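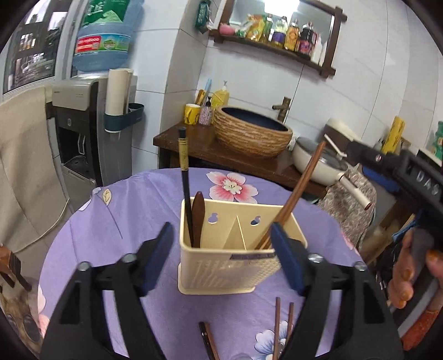
December, 4:40 pm

Finish trial, food-safe oils. Second round, same question as before: does the Ukow hard oil do anything the plain mineral oil and wax doesn't, apart from cost more?

Stock is maple offcuts from the Cerosbridge order, planed and sanded to the same grit, all from one board so I can't blame the wood. Five pieces. Two got the Ukow, two got oil and wax, one left bare as the control. Should have had more bare ones. Will regret that.

The Ukow leaflet says "fully cured overnight." I don't believe it. At 8 this morning both pieces still smelled of solvent and one took a thumbprint near the end grain. The shop was cold, so maybe that's on me, but the leaflet doesn't mention temperature anywhere, and a product that only cures in a warm room ought to say so. Left them by the heater until noon. Thumbprint gone to look at, still there if you tilt the piece under the lamp.

Water drop test, 3 drops each, left until dry:
Bare – dark rings, raised grain, as expected.
Oil and wax – faint rings on one, none I could find on the other. Different result from the same tin on the same board. I wiped one down harder, I think.
Ukow – no rings. Fine. But it has a film on it, and of course a film keeps water off for a day. So would candle wax. The question is what happens after a few months in and out of a sink.

Gautam's catalog claims 3,921 wash cycles for their version of the same kind of oil. I'd like to know who stood there for the last one. A number that exact with no method next to it makes me trust it less. What water, what soap, what wood? Not a word. I'm not ordering any until they send the test sheet.

Soap test started after lunch. Plain dish soap, soft sponge, rinse, stand on edge to dry. After 5 washes the waxed pieces already look dull and feel a bit furry. The Ukow pieces feel the same as this morning. That's a point for the Ukow and I'm writing it down even though I don't like it. Still only 5 washes.

Things wrong with this trial so far: different coat thickness (I poured, should have weighed), heater on one side only, one control. If the waxed pieces lose I can't say whether it's the wax or my wiping.

Isa stain samples came in as well, two small cans, lids dented. Not opening them for this. The label says food safe "when dry" and gives no drying time, so they can stay on the shelf.

Next: 5 more washes tomorrow morning, then cut one Ukow piece across and see how deep it went. My bet is barely past the surface. Also need to order rags.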